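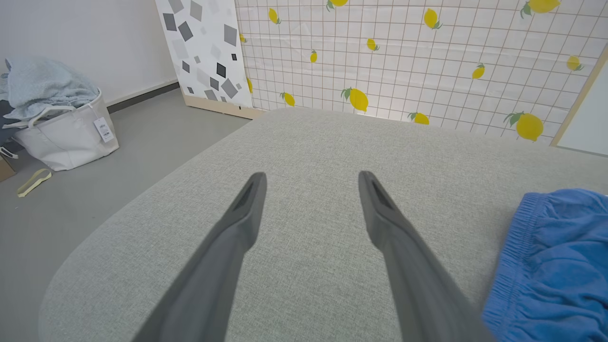 Wrist view, laundry pick-up task, gripper open over the gray seat. Blue garment at right.

Idholm project, progress report to Otia, December
From: Nia Bevan
To: Hartmut Sperling
cc: Nathalie Leemans, Dirk Kramer

Hartmut, short version first. Demonstrations on track, training a bit behind, money fine. Details under.

Demonstrations
783 usable episodes of the laundry task so far, all by remote control. Task is the same as in the plan: find the garment, pick it up off the furniture, carry it to the basket, let go. Riet and Dirk do most of the driving. Riet is faster, Dirk's are smoother, and the policy seems to like Dirk's better. We now have both of them slow down for the last bit before the grasp, which helped.

Hand guiding (moving the arm itself, no remote) tried again as you asked. Fine for the reach. Bad for the grasp, the person's own arm gets into the wrist view and we end up throwing the episode out. Kept 9 of them for comparison, not planning more unless Otia wants it.

Rooms
Moved everything to the Gastley space. We swap patterned panels behind the seat between sessions, lemons on a grid at the moment plus the board with the gray squares and diamonds. Point is to stop the policy from leaning on one background. Early runs did exactly that, changed the wall and it went for the wrong spot. Better now but not cured.

What goes wrong
Mostly thin cloth lying flat. Bunched stuff is easy, there is something to close the fingers on, waistbands especially. Flat cloth the fingers skate over the top and close on nothing. Operators get round it by pushing down and dragging a little first, and we have started keeping those episodes in instead of marking them as messy. Nathalie thinks they are the most usefull ones we have. I agree.

Second thing, delay on the remote link. Was bad for 3 sessions, operators overshoot then correct then overshoot. Those episodes are out. Baert sent a replacement controller and it's been OK since.

Third, labels. Some episodes were saved under the wrong garment name, my fault, old list. Dirk is going through them. Should be finished before the next training run.

Training
First policy trained on the full set is running on the arm. It picks up bunched garments most of the time and gets to the basket, release is still late, it hovers. Wouldn't show it to visitors yet. Proper success figures come with the next report, I don't want to give you numbers off a handful of tries.

Budget
Operator hours as planned. Spent a little more than foreseen on panels and less on garments (people brought in old clothes). No change to the total requested.

Next
- 10 more sessions at Gastley, flat cloth only
- new backgrounds, also one with no panels at all
- move the basket around more, it's been in to few places
- retrain with the drag-first episodes weighted up
- Riet to write up the operator instructions so a new person can start without one of us next to them

Need from you
A yes or no on dropping hand guiding from the work plan. Also whether the second gripper set can go on this year's money or has to wait, Nathalie has the quote from Baert and can forward it.

Episode list and session notes are in the shared folder, same place as last time.

Nia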